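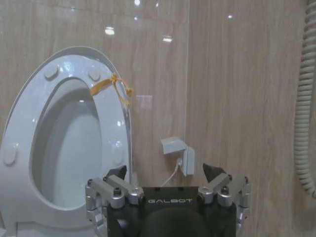
I moved into the Wonddale building in July, and it took me until the first cold snap to admit I'd rented the smallest bathroom in town. So this month's letter is all about living with a tiny one — and I have opinions!

The first thing I did was stop buying big bottles. I used to get the family-size shampoo from Garside every time it was on sale, and it would sit on the edge of the tub until I kicked it over at 6 a.m. Now I decant into little pump bottles and keep the rest in the hall closet. It feels fussy for a week and then you forget you ever did it differently.

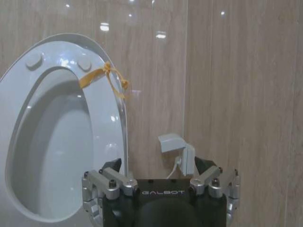

Towels, hooks and the 60-second wipe

Hooks beat bars, full stop. I put up 2 Havetti hooks behind the door (the stick-on kind, my lease is strict) and they hold a bath towel and a robe with no complaints so far. Fold the towel lengthwise first or it drags on the floor.

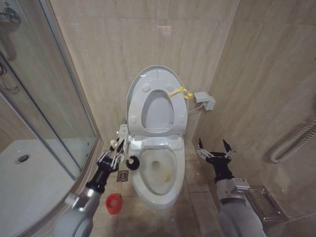

The wipe is my other habit. I set a timer for 60 seconds after brushing my teeth and go over whatever I can reach with a damp cloth, and when it beeps I quit, even if I'm mid-faucet. My sister-in-law thinks this is ridiculous. She also has a cleaning day that eats her whole morning, so we've agreed to drop it.

A reader asked about mats. I bought a Follent one for 30 dollars, washed it on warm, and it shed all over my socks. Wash yours cold and by itself!
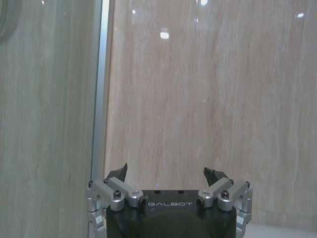
Close up, with GALBOT lettered in white on black.

Next month I'm tackling the hall closet, which now holds all my shampoo. Send me your shelf ideas, and please tell me how you store an ironing board.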